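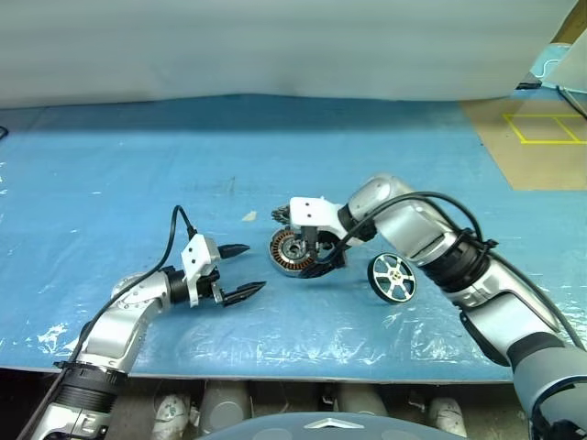
How many examples does a robot need before it can learn a job from people? For a short job with two or three steps, we plan on 500 good ones, and we keep going if the early tests look shaky.

I get asked that more than anything else when I tell people what I do all day, and the number always disappoints them a little. They want it to be one (like showing a nephew how to tie a shoe) or else a billion. But 500 is a very human sort of number. You can get there with patience and a decent chair, and that has been most of my winter here in Mudcombe.

The job we're on now is the wheel and motor one. There's a motor part with copper-brown windings around the rim, and a little six-spoke wheel with a thin black tire, and the two arms have to learn to handle both without knocking either of them over. I love that wheel. It has a tiny yellow-and-black center and it will stand up on its edge all by itself, right up until you brush it with an elbow joint – and then off it goes, and you start the example over.

Sneha Sengar taught me to drive the arms when I joined the Bisht project in October, and the best thing she told me was to slow down at the grab and nowhere else. New people creep along through the whole thing, terrified, and the robot learns to creep too! If you dawdle, it dawdles. If you always come in from the same side, it will be completely lost the first time somebody sets the part down facing the other way. So we turn the motor part a bit between tries, and move the wheel, and swap which of us is driving.

A good example of this task runs 90 seconds for me. Balakrishnan Menon is quicker and smoother, and I've stopped minding. We do 12 in a sitting and then get up, walk around, drink something warm, and look back over what we recorded. On my last sitting I kept 11. The one I threw out had a long pause in the middle where I was plainly thinking about lunch.

We do keep some of the clumsy ones, by the way. If a finger slips off the rim and you recover nicely, that's worth having, and it goes in with a note. My notes were dreadful at first ("bit wobbly, fine?") and they've improved to the point where Sneha can read them without coming to find me.

Next up is the same task at our Idosberg site, with different lights and different people driving. I'll write about that once I've seen how the first batch comes out.

Recent posts
Learning to Drive Two Arms at Once
What I Write in My Notes Now
A Week at Eton With the Small Grippers
Why We Swap Drivers

Home | About | Archive | Contact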